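NOTICE OF TRANSFER

The Registrar of the Plurkance Ferry Service wishes to advise that the passenger listed as Holder 299 has been granted transfer to the far shore, effective 9 July 2021.

Under the rules of the Service, each holder may cross once. Holder 299 applied for a second crossing on the grounds that the first had been made asleep. The Grusora office reviewed the claim over 18 days and found that the holder had indeed boarded at Jetton in good order, had sat on the port side, and had seen nothing of the water. The claim was allowed.

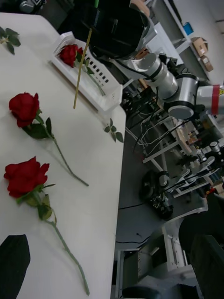 The holder's late husband is entered in our records as Holder 301. He crossed eight years earlier and left no forwarding address. It was his habit, the application states, to bring home red roses on the last night of every July, and to leave one in a white basket and the others on the table beside it. The holder asked whether flowers could be carried aboard. The rules are silent on flowers. The Registrar has taken this as consent.

The crossing was made in fair weather. The holder remained awake throughout and asked the deckhand the name of each light on the Phetsri side – he knew most of them. At the landing a man was waiting with his hat in his hands. The Service does not record who meets its passengers.

The file is now closed. The return portion of the ticket was surrendered unused.

We use cookies to improve your visit. By continuing to browse this site you agree to our use of cookies. Accept | Manage settings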